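Ticket 807
Site: Skamside, play kitchen table
Category: Furnishings and small items
Opened: May 16, 2021
Status: Open, waiting on parts

Issue as reported: The green tray doesn't fit on the table with the rest of the set. Things get pushed to the back, and the tray ends up partly off the edge. The Skamside room has already had one tray land on the floor. It didn't crack, but it made a mess of what was in it.

Items involved: Lennox kids' table, Ukutine food set, Hisolow tray (green, plastic, raised sides), plus assorted bowls and utensils from the cupboard.

Step 1. Checked the table for level and wobble. Tightened the leg bolts. The back right leg took half a turn, the others were fine. A ball set in the middle of the top stays put, so slope is ruled out as the reason the tray creeps.

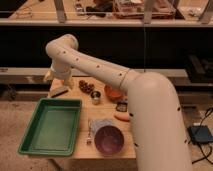 The order sheet for the Lennox table lists one size only, so swapping it for a wider one is out. I looked at placement instead. With the tray at the left, the front left corner hangs out over the floor, and the purple bowl is sitting near the front edge to the right of it. Moving the tray back would bring that corner in, but then it takes the spot we use for the fruit.

Step 2. Turned the tray the other way. It clears the edge but nobody can reach past it to the back row. Turned it back.

Step 3. Tried the layout with the food set out, to see how much room is left over.

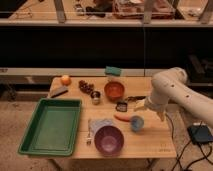
Storage is the other half of this ticket. The cupboard has one shelf for the whole set, and when it's full the extras stay out on the table. The sponge on its white container is at the very back and isn't in the way. The brush in the back left corner and the fork beside the purple bowl could both go in a drawer. The crumpled cloth should go on a hook. None of these are part of play and they use up space the tray could have.

Step 4. Asked for a hook and a drawer insert under the May supplies order. Reference is 178. No delivery date given.

Step 5. Went through the utensils for anything that shouldn't be there.
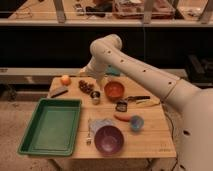 Tray at left with its lower corner past the table edge, knife lying just above it.

Knife to go back to the staff kitchen. The dark-handled tool on the right side of the table goes with it until someone can confirm whether it belongs to the set. Please don't put either one back with the play food.

Step 6. Put a strip of non-slip liner under the tray. It slides less when bumped. The corner still overhangs, so the liner only deals with part of the problem.

Step 7. Measured for a smaller tray. Hisolow makes one 21 cm wide in the same green. It would sit fully on the table with the fruit and grapes left where they are.
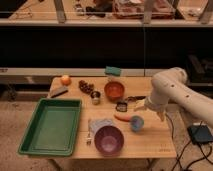 Skamside front desk: The smaller tray is fine with us, but please keep the big one. We use it for water play outside and it's the only one deep enough. Can the cloth hook go low enough for the kids to reach?

Reply: Yes to both. The big tray will be labelled for outdoor use and kept by the back door. Hook height set at kid level on the order.

Outstanding:
Smaller tray to be ordered
Hook and drawer insert, reference 178
Unidentified tool, owner to be confirmed

Until the new tray arrives, keep the big one empty when it's on the table.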